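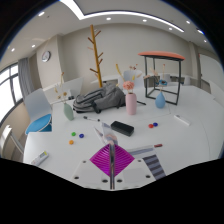
I have been burned by business directory listings before, so when the Stomeo rep called my upholstery shop for the third time in a month I told her I'd try the paid plan for one term and write up whatever happened. She seemed fine with that. What follows covers the Stomeo Local Plus listing, bought with my own money and used for 45 weeks.

The pitch first. Stomeo is one of those sites that collects short blurbs from dentists, cabinet makers, driving schools and dog groomers and sorts them by town. The free listing gets you a name, a phone number and one line of text. Plus adds a longer description, a link to your website, a spot above the free listings in your category, and a dashboard that counts views. There is also a "copy polish" service, where one of their people rewrites your blurb.

Start with the copy polish, because that was the part I wanted to work. I sent in four plain sentences: we redo chairs and sofas, we do boat cushions in spring, we don't do car interiors, call before you come by. I got back a paragraph telling the world that my shop offers "diverse upholstery solutions for every lifestyle." The line about car interiors was gone. I asked for it to be put back and they did that within a day, though it came back as "automotive inquiries are welcome to contact us," and I spent most of June telling people on the phone that no, I won't do their truck seats. In the end I logged in and pasted my own four sentences over theirs. The editor strips line breaks and there is no preview button, so you save, look at the live page, swear, and go back in. 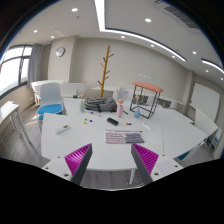

The dashboard gave me a total of 3368 views for the term. That number looks nice in the renewal email. What it doesn't tell you is what a view is. I asked support, and the answer was that a view is any time the listing "is served," and that includes showing up on a category page someone scrolled past. Clicks through to my website are listed on a second tab, and there it said 30. My own site's visitor log had fewer than that, but I'm willing to blame my log, which is old and cranky.

Calls are harder. I ask every new customer where they found me and write it on the work order. Seven said Stomeo. Of those, two turned into jobs - a set of dining chairs and a window seat - and one of the two had also seen my sign from the road. The dining chairs roughly paid for the listing. So I came out even, if I don't charge for the time on the phone about truck seats.

Compared with the others: I had a listing on Morkar two years ago, and it was worse. Morkar would not let me change my hours without a phone call, and they kept me in "Fabric Stores" no matter what I said. Stomeo at least lets you pick your own category and a second one. Tromen is free and ugly and sends me more people than either of them, probably thanks to being around forever and having every business in the county in it. A friend with a tile shop swears by Oyelaran, but the setup form wanted my tax number on the first page and I closed the tab.
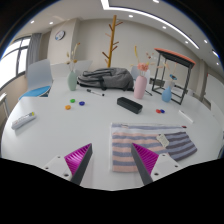

Folded striped towel on a white table.

Canceling deserves its own paragraph. The plan renews by itself. The notice is in the terms, and the rep did mention it, so I can't call it hidden. But the cancel link sits under Billing, then Plan, then a gray line reading "other options," and after you click it you get a discount offer, then a survey, then a second discount offer. I took neither. The confirmation email arrived that afternoon and I haven't been charged again. My listing dropped back to the free version with the phone number still correct, which I had half expected them to lose.

Who might get more out of it? Somebody new in town with no website, maybe, or a trade where people need help fast and call the first name they see. Locksmiths, plumbers. People don't pick an upholsterer that way. They ask their sister-in-law.

If you do sign up, skip the copy polish, write down where your calls come from, and put the renewal date on the wall calendar. I'd give the paid plan two stars out of five. The free one gets three and a half.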